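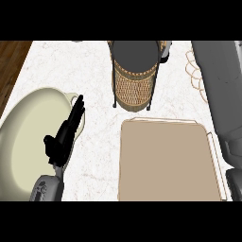

Home | Posts | Robots | Kitchen disasters | About

The basin passed on the first try, which should have worried me more than it did.

I've been working evenings on a household pickup task in simulation. The robot goes into a living room, finds the thing with the handle, takes hold of it and lifts. My stack is a pile of parts that were never introduced to each other properly. Vingate does the physics and the rendering, Istero does the planning, and in between sits a grasp library called Gaber that I wrote two years ago and have been apologizing to ever since. The apartment is one of the Skustia rooms, the one with marble on the floor and a gray sofa down one side.

What I got in September was a success rate of 100 percent. I let it run overnight, 827 episodes, and came down in the morning to a column of green. Every single one had lifted the basin off the floor and held it for the required couple of seconds. I made coffee. I told my wife. I may have used the word "solved."

Then I watched one.

The arm comes in over the rim, which is fine. The fingers go to the little loop handle, also fine. The hand closes, and the fingertips stop short of the handle with a gap you could park a pencil in. And the basin goes up anyway, perfectly level, with the calm of something being carried by a saint.

I watched another. Same gap, same ascension. In the third one the hand had come in on the wrong side altogether and was gripping a fistful of nothing, and up went the basin, because why wouldn't it.

Anybody who has done this for a living has already guessed. I do it for a living and it took me most of an evening.

Gaber has an assist mode. When I was first getting the arm to move at all, contact was a nightmare. The fingers would touch an object and it would shoot off across the room like a watermelon seed. So I put in a crutch: if the palm was near enough to a graspable point and the hand was told to close, glue the two together with a fixed joint and move on with your day. It was supposed to be off by default. There is a comment above it that says TEMPORARY, in capitals, which as far as I can tell is how I mark things I intend to keep forever.

It had been off, too. What happened is that I renamed a settings key in the spring, from one bad name to a slightly less bad name, and the loader didn't recognize the new one. Did it complain? It did not. It shrugged and fell back to an older config file, where assist was on and "near enough" was set to a distance I can only describe as neighborly.

So I turned it off and ran the same batch again, same seeds, same starting poses. Success rate: 29 percent.

I'd like to say I took that well. I went and cleaned out the garage.

The failures, once I could stand to look at them, were more interesting than the successes had ever been. A lot of them were the thumb. Gaber plans its approach by keeping the fingers bunched together, and the thumb arrives late and knocks the handle away just before the rest of the hand closes. The basin skates along the marble (I had the floor friction too low as well, but that's a separate shame) and ends up against whatever is handy. In several runs the planner then chased it, pushing it a bit farther each time, like a dog with a bowl.

The ones that bothered me were quieter. The fingers close on the handle, the lift begins, the handle slips out partway up, and the arm carries on to its final pose and reports done. Istero was checking where the hand was. It had no opinion about where the basin was. With assist on, those two things were welded together, so the check looked fine for months.

On a screen this is funny. I keep thinking about it on a real arm, though, with a real tub that somebody has filled with hot water, and a controller that believes it's still holding on. Nothing of mine has been anywhere near hardware, and after this I've pushed that back until I can stop making the face I make when I open the log folder.

What I changed:

The loader now refuses to start if it sees a key it doesn't know. It's extremely annoying and has already caught two more of my renames.

The success check looks at the object's own height and at contact on the fingers – both, for the whole hold.

Assist mode is gone. I deleted it. I did keep a copy on a branch, and I don't want to discuss that.

Before any batch counts, I watch a handful of the passes. I always used to watch the failures, on the theory that the passes had nothing to say.

The thumb is still late. I've tried opening it wider on approach, which helps with this handle and makes the mug task worse. Next I'm going to try delaying the other fingers so they all show up together, but that means going back into the part of Gaber with the nested loops, and I've got more garage to do first.

Last updated: September

Recent posts
The watermelon seed problem
Friction values I have regretted
Why my planner hates mugs
Moving to Vingate, part 2
A shelf I built badly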